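Sorting the loose hardware bin, part 1

August, shop notes. Topic is the gray bin.

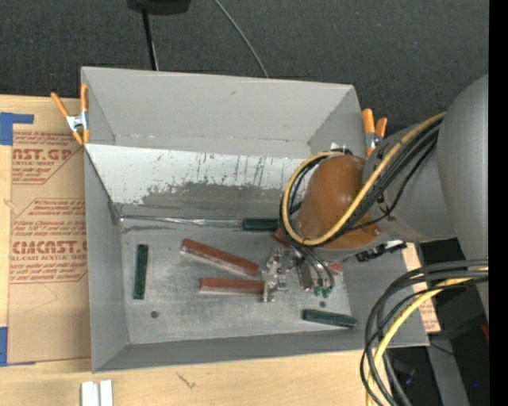
The bin on the bench, clamps on, contents as of mid-morning.

The bin has been the default drop point for anything without a drawer. That worked while it held a few items. By July it held enough that finding a driver meant tipping everything out onto the table, and tipping everything out meant half of it went back in a worse order. I started over with a short list: one long driver, the green bars, the reddish-brown bars, and the small silver parts.

Clamps first. Two spring clamps with orange handles, one on each side. I use the same pair for glue-ups, so they come off when the bin is not being worked on and go back on the rail under the bench. Where on the wall they sit does not matter much. I keep them toward the back so they stay out of the way of my sleeve.

The long driver (green handle, thin shaft) goes along the back wall of the bin. I tried it along the front for a week and kept catching the shaft when I reached for small parts. At the back it takes up a strip of floor that is awkward to reach anyway. If you have a longer one than mine it may have to go on a diagonal, in which case I would hang it up instead.

Bars are the harder problem. They roll less than rod but they slide, and the floor of this bin looks like bare metal with no grip at all. Current arrangement is green toward the sides, reddish-brown in the middle. Color is the only system. I tried sorting by length and gave up, as the lengths are too close to tell apart at a glance and I was not going to measure each one every time I put it away.

Things I have tried on the floor of the bin:

Rubber drawer liner. Held the bars well. Collected filings and could not be brushed clean. Removed.

A Fornon divider set, sold in a pack of 3. Too short for the bars and too tall for the small parts. They are in the kitchen now, holding tea.

Cork sheet. Fine for a month, then it crumbled at the corners.

Nothing. Current state. The finish is scuffed and worn pale in patches, and I have stopped caring about the scratches.

Small silver parts are still unsorted. Sowmya Bangera suggested magnetic dishes, which would work for the steel and do nothing for the rest. Meriem Ouazzani keeps hers in jars with 100 mm lids and labels the lids, so the labels face up in a drawer. I like that better, but my drawer is 40 mm too shallow and I am not building a new one for it.

Next job is to cut a strip of hardboard, 50 mm high, and wedge it across the floor to keep the small parts on one side. No fasteners, so it can be lifted out for cleaning. If the wedge fit slips I will add a small block at each end.

Part 2 when the strip is cut. The Irkov vise is still on order.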